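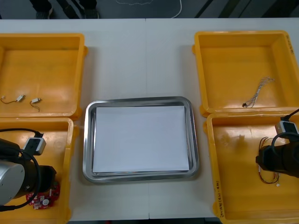
Auto white balance is the first thing I would switch off. The camera averages whatever is in view, and a strong color in one room shifts the walls in that room only, so the set doesn't match. Four yellow bins on a white table are enough to pull an automatic setting toward blue. Set a fixed Kelvin value per light source and correct the whole batch from one gray card shot.

On 12/25/19, Frans Van den Broek wrote:
> I have 30 listings to reshoot before March for Van Wijk and the
> kitchens never match the other rooms. Walls go blue, counters go
> gray, sinks blow out. Same body and lens all the way through.
> Is this a profile problem or a lighting problem? Also, is it
> worth running lens correction on every file?

Both, I think, but lighting first.

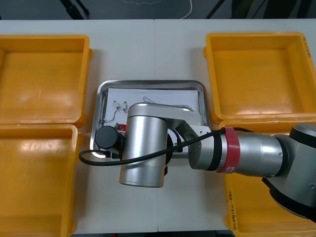 For the sinks, one bare flash near the camera is the usual cause. Steel reflects the source itself, so a small source gives a small, clipped highlight and leaves the rest dull. Bounce it off the ceiling, or leave it off and bracket three frames two stops apart. A rectangular steel tray on a white table is a good test subject – if the tray and the table both hold detail, a kitchen sink will too.
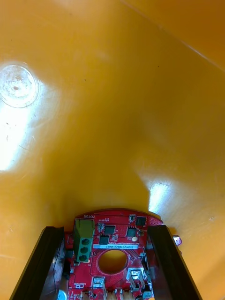 A polarizer helps on tile, lacquered doors and plastic, and does very little on bare metal. Turn it while watching live view and stop when the texture comes back. Glare on glossy yellow plastic washes the color out almost to white, and fine scratches show up most in that same patch. No slider brings that color back if the file is clipped. Budget for the lost light and use a tripod.

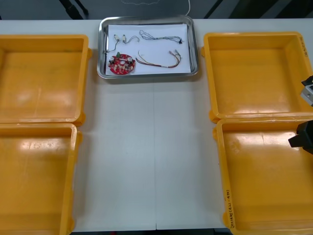 Lens correction: yes, on every file, before you straighten anything. Barrel distortion bends lines near the edges, and if you fix verticals first you fix them against a curve. Check with something that has a known straight line, such as the seam where two table panels meet, placed close to one side of the view. The Sesanance profile I tried overcorrected at the wide end, so I set it by hand and saved a preset.

Export last, sRGB, 300 in the resolution field if the printer at Liltham still insists on it. It changes nothing on screen.

I can post the preset if anyone wants it.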